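Visit Report: Members' Day at the Sondham Card Room, Erngate

In January, a party from the Rulier Poker League visited the Sondham card room in Erngate at the invitation of its director, Elaheh Sharifi. The purpose of the visit was to see how a larger venue runs its weekly tournament.

Doors opened at noon on Friday. Members were first shown the registration desk, where each entry is recorded by seat and table number. The room changed to this method last year after repeated delays in balancing tables, and the floor staff spoke well of it.

Ognjen Lazarević, head of dealer training, then led a session on procedure. He gave particular attention to side pots and to the handling of string bets, with 2 practice hands dealt at a slow pace. Several of our members were surprised to learn that the house requires all-in players to turn their cards up as soon as betting is complete, even in the early levels.

After a short break, 4 members took part in the afternoon event, the Pasichnyk Cup, with starting stacks of 1,000 in tournament chips. Blinds rose quickly — too quickly, in the view of some — and play was over by early evening. Our best finisher went out in third place with pocket tens.

The League thanks Ms. Sharifi and her staff for their time. A return visit is planned, and members wishing to attend should give their names to the secretary.
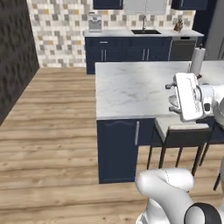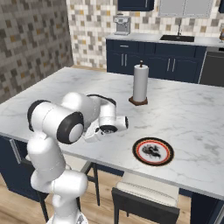
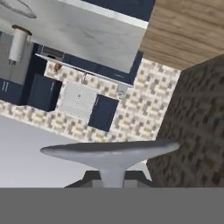 Computer-rendered views with navy-blue cabinets (first) and white marble (second and third).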